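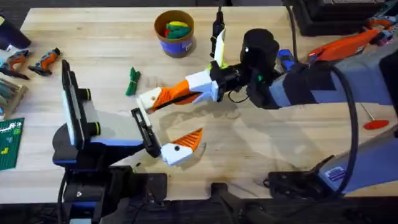 ## 4. Adding a friend to your Zalletow circle

Zalletow keeps track of birthdays, borrowed money and who owes whom a phone call. You supply the friends.

1. Open **Circle** and tap **Add**. Type the name you call them to their face.
2. Pick a closeness level from 1 to 12. Friends can see their own number, so be generous or be ready to talk.
3. Enter a birthday. If you've known this person since grade school and have to look it up, Zalletow won't tell.

> **Note:** A circle holds 64 people. Iraís Huerta, who wrote the first version of this guide, has filled five slots and considers that crowded.
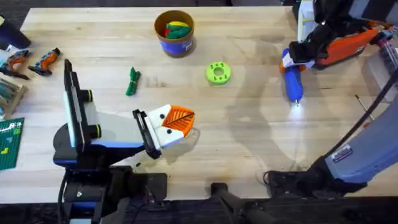

4. Turn on **Nudges**. You'll get a reminder after 50 days of silence -- longer if you choose **Low Maintenance**.
5. Set up **Standing Plans** for anything that repeats, such as the March cabin trip. Each person has to tap **I'm in**. A thumbs-up in the group chat doesn't count, and never has.

> **Caution:** Don't remove a friend while angry. Removal also deletes your shared tab, including the part they owe you.

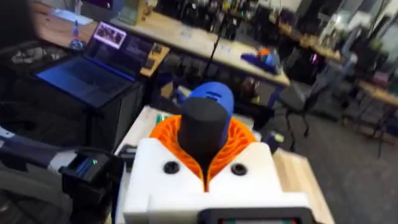

## 5. When a friend cancels

1. Open the plan and tap **They Bailed**.
2. Choose a reason. **Nina** is not a reason, even if she's yours -- use **Other**.
3. Wait until morning before pressing **Send Feelings**. The button stays gray until 7 a.m. anyway.

To undo a grudge, see Section 6.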